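Tanui Refurbishing, Assembly Hall
Walk-round checklist for the robot benches, with comments
Checked by: Adhiambo Okoth
Date of round: 14th April
Area: Bench 2, desktop tower rebuild

Marks used: OK, OK with comment, Action, Not checked.

A word before the list. I know plenty of you read the comments and skip the boxes, so I have put most of what I want to say in the comments (and yes, they have grown again, sorry!). It was a Saturday round, nice and quiet, and I had time to talk properly with the early crew over coffee about how the work has changed since the arms came in November.

1. Bench and floor

1.1 Bench bolts and corner feet tight: OK

1.2 Bench top free of stray screws: OK with comment
Two screws had worked their way down into the grooves of the bench top. When we all built by hand you would feel a screw under your wrist and pick it up without thinking. Now we stand back from the bench for most of the cycle and they stay where they fall, so please run the brush along the grooves at every changeover.

1.3 Cables off the walkways: Action
There are black cables lying on the floor below the shelving. I would like them clipped up off the floor, please, particularly with people now walking around the back to get to the stop button.

2. The work piece

2.1 Tower on its side, panel off, open side up: OK

2.2 Socket open and empty before the processor step: OK

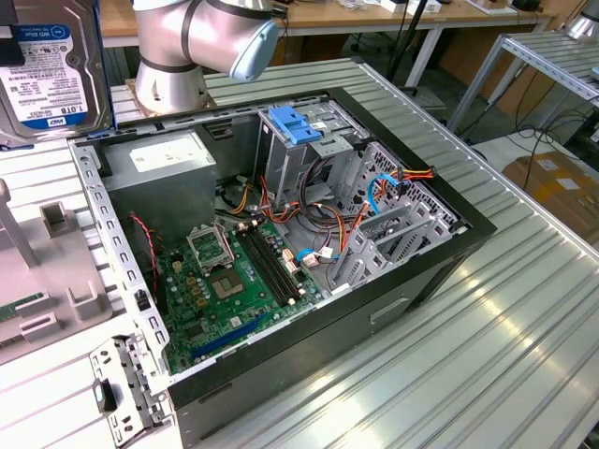
Item 2.2. CPU socket open, retention bracket upright.

2.3 Unplugged from the wall, power button held down to drain it: OK
Done by the operator at intake and signed on the job card. This one stays a human job, and I was glad to hear that everyone on the early crew agrees.

2.4 Power leads clear of the socket and memory slots: OK with comment
The orange, yellow, red and black bundles spread across the middle of the case on this model, and the arm will not tuck a lead out of its way as you or I would. Whoever loads the bench should take a moment to ease them back toward the drives. Several of you told me this is the part of the job where your old experience still counts for a great deal, and I agree completely, so I have asked for it to be written into the Storkska work card with the time it really takes.

2.5 Sharp edges: OK with comment
Loose metal brackets have nasty thin edges. Cut-resistant gloves for lifting and turning the case, thin ones for the small parts. We had 300 pairs delivered and they are in the drawer under the label printer, so there is no need to share!

3. The arm

3.1 Base mounting firm, no play: OK

3.2 Joint covers clean and closed: OK

3.3 Stop button tested from both sides of the bench: OK
Tested with the arm moving at slow speed. It stopped promptly both times.

3.4 Hands out of the case while the arm is above it: Action
I saw one of our most careful people reach in to straighten a cable with the arm still in automatic. It is the most natural thing in the world after years of doing the whole build yourself, and I am not going to scold anyone over it. But the rule is pause, wait for the steady lamp, then reach. The Sarix trainer is coming back to go through it with each shift, and I will sit in as well.
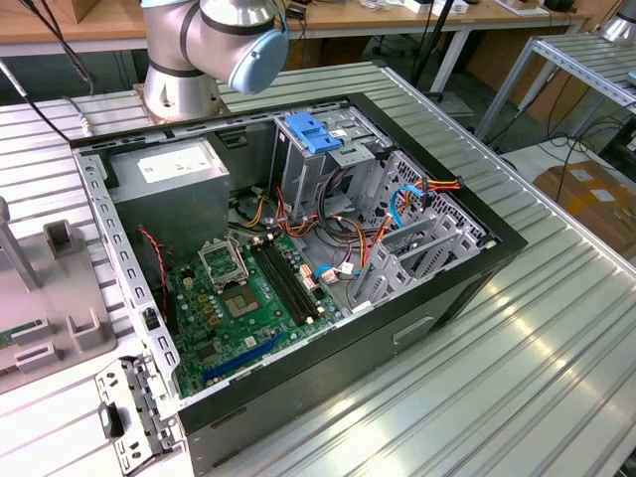

4. The people at the bench

4.1 Everyone on shift trained and signed off: OK with comment
All signed but one, who is on leave. The card is waiting in my tray.

4.2 Standing and reaching: OK with comment
Fewer sore thumbs from pushing in memory, more stiff backs from standing and watching. I had not expected that and I should have. Two more Bunetti stools are on order, and until they come, please swap between loading and inspection at every break.

4.3 Pace: Action
The counter on the wall stood at 587 towers when I came past, and a couple of you said it makes you feel hurried. The arm sets its own speed and you are allowed to hold it as long as you need. I have asked for the counter to be turned toward the office.

4.4 Lone working: Not checked
No late shift on a Saturday. I will come by one evening and look at this properly.

5. Open actions

Clip up floor cables (1.3): maintenance, before Bench 2 starts its next early shift.
Refresher on pausing the arm (3.4): Sarix and shift leads.
Turn the counter (4.3): me, with a ladder and somebody to hold it.

If I have written down something you said and got it a bit wrong, come and find me or put a note in the margin of the copy by the kettle. I do read them.

Signed: A. Okoth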